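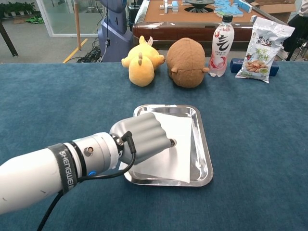 Teal-blue cloth on the table, and yes, a robotic hand above it. Right, thread about hand quilting, get the kettle on

1/ So I've been making the same quilt for 2 years now and people keep asking how it's going, so I'm putting it all in one place. It's going. Slowly. There's one border left and I've fallen out with the border.

2/ The pattern's called Taneck. It's all hexagons and long skinny diamonds, and the diamonds are where it gets you. Cut on the wrong grain and they stretch like chewing gum. I did six before I noticed and had to bin the lot (well, they're in the scraps bag, I never bin anything)

3/ Fabric! Most of it's from Jinano, the little shop behind the bus station. They do the end of the bolt for next to nothing if you go in late afternoon when they're tidying up. I went in for thread in October and came out with enough green cotton to cover a sofa

4/ Someone asked about thread. I use Gradov, the waxed one on the wooden spool. It's dearer than the supermarket stuff but it doesn't knot every third stitch, and I was losing my mind with the knots. Cut it no longer than your forearm. I know it's tempting to go longer so you thread the needle less. Don't.

5/ Needles: smaller than you think. I started with great big things I could see from across the room and my stitches looked like a fence. Went down two sizes and it was horrible for a week and then fine.

6/ Thimbles – I've tried metal, leather, a plastic one with a dent in it and a plaster. The plaster's not bad!! Leather is what I've stuck with, it goes soft after a bit and you forget it's on. Middle finger, under hand gets nothing, under hand just has to toughen up.

7/ There are over 500 hexagons in this thing. I wouldn't have started if I'd done the sum first. I do them in front of the telly, tacked over paper (old envelopes, cut up, the windows ones are no good)

8/ My rule is 30 minutes a night and then stop, even if it's going well. Especially if it's going well, my neck says. I broke the rule over Christmas and couldn't look left until new year

9/ Wadding. I bought polyester first time round as it was on offer and it was like sleeping under a carrier bag. This one's cotton and wool mixed. Heavier to hold while you sew, lovely in winter, and the cat has already claimed a corner even though it's still full of pins

10/ Washing before or after? Before, for anything red. I don't care what the label says. There's a pink pillowcase in this house that used to be white and I have to look at it every night

11/ A few of you wanted to know about marking lines. I use a sliver of dry soap on the dark bits and ordinary pencil, very light, on the pale ones. Had one of those pens that vanishes and it vanished while I was still sewing, so that went in the drawer

12/ Next one's going to be small. I've promised. Cot size, big squares, done by spring. I'm calling it Crăciun after the biscuits I ate while planning it, they had it on the tin and I liked the look of the word

13/ Anyway if anyone's got a trick for mitred corners on a border with stripes in it please tell me, I've unpicked this one twice and the fabric's going fluffy

14/ Oh and the green cotton from Jinano is going on the back. All of it. There's still some left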